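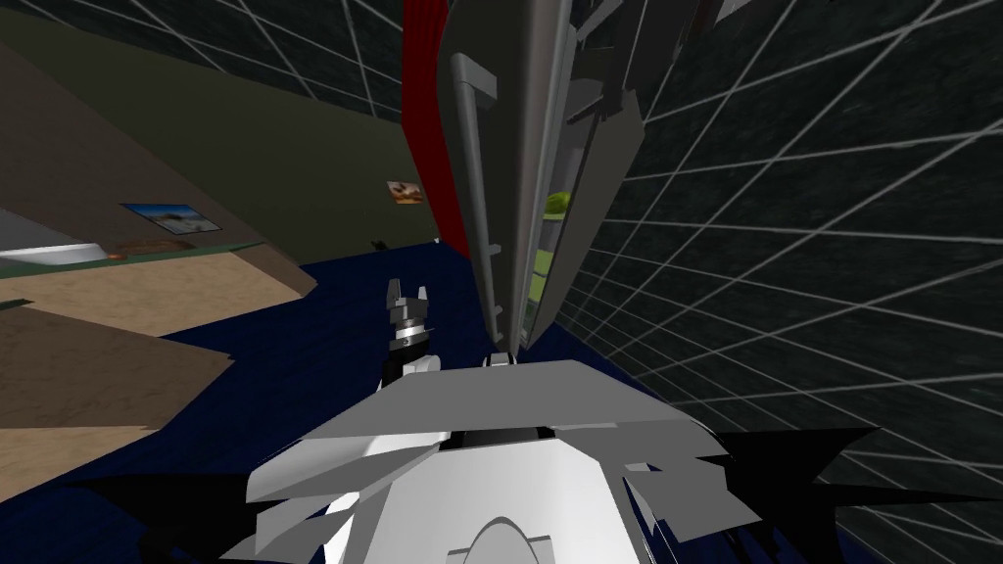

What is a demonstration set in robot learning?

A demonstration set is a store of recorded attempts at a task, each pairing what the robot sensed with what its arms were told to do. A learning system is then trained to copy them.

Many sets are now gathered in simulation, where an operator steers a virtual robot. Supporters call this cheap. Critics doubt the savings, as simulated contact and friction often differ from the real thing, and the gap has to be closed later by hand.

The Dreltlow set is often cited. It holds 600 attempts at 4 tasks, all steered by 2 operators, so a system trained on it may pick up their habits along with the skill. Olga Paredes has argued that such totals say little unless failed attempts are also kept. Carolina Falcão disputes this, though her own Fatside set has yet to be tested outside simulation.

See also: Imitation learning; Teleoperation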